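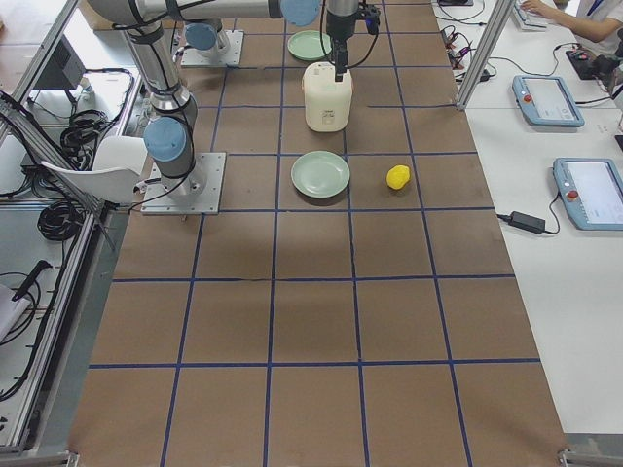
My aunt left me her plates and not her flat, and I was quite all right with that. The flat was on the fourth floor in Nelmont with a lift that sulked. The plates were pale green with a raised rim, and I'd eaten toast off them every summer until I was grown up and supposed to have plates of my own.

There'd been a full set once. By the time they got to me there were two.

"Two's plenty," said Ritu, who lives downstairs and has opinions. "One for you and one for whoever."

"There isn't a whoever."

"Then one for you and one for the washing up."

I'd asked her to supper, you see, which was brave of me, as I can't cook and Ritu Dwivedi can. She once made a dinner for the whole of our staircase out of a cauliflower and a tin of something, and people still bring it up on the landing. So I'd been fretting since breakfast. I laid the table, took it all off and laid it again. I put one plate about the middle and one farther back, like a duke and duchess who've had words. Then I thought the nearer one looked lonely so I put a lemon to its right - my aunt always had a lemon out. She never squeezed them as far as I know. She'd pick one up while she was on the telephone and turn it round and round, and when it went hard she bought another from the Simanjuntak shop on the corner.

I rang my brother in Darcombe to ask what you do with fish.

"You cook it," he said.

"For how long?"

"Until it's cooked. Did you find the letter?"

I hadn't found the letter. There was meant to be one, according to him, because Aunt had told him at Christmas that she'd written me something and put it with the plates. I'd been through the box twice. It was all newspaper, pages and pages of it, some of it from the December before last, and I'd smoothed out every sheet on the bedroom floor and read a great deal about drains. No letter.

"Perhaps she meant to and didn't," I said.

"Perhaps," said my brother, in the voice he uses for the dentist.

Ritu came up at seven with a bottle of Cliro, that fizzy pear stuff, and her own fork. She doesn't trust other people's forks. She sat down, looked at the fish, looked at me and ate it, and I'll love her for that until I die. Then she turned her plate over.

"You've got sauce on the table now," I said.

"What's this?"

It was a bit of sticking plaster, gone the same green as the plate from years of being washed, or near enough. I'd taken it for a chip somebody had mended. Ritu got a fingernail under it (she has proper ones) and it came away in one go. On the plate underneath, in the sort of paint you do model aeroplanes with, was my name. Not my whole name, just what she called me when I was six, which I'm not telling you.

I turned mine over. Same plaster, and under it my brother's.

Well, I had to ring him back then, didn't I? I stood in the hall with the lemon in my hand, listening to it ring, and Ritu shouted through to ask if there was any more fish.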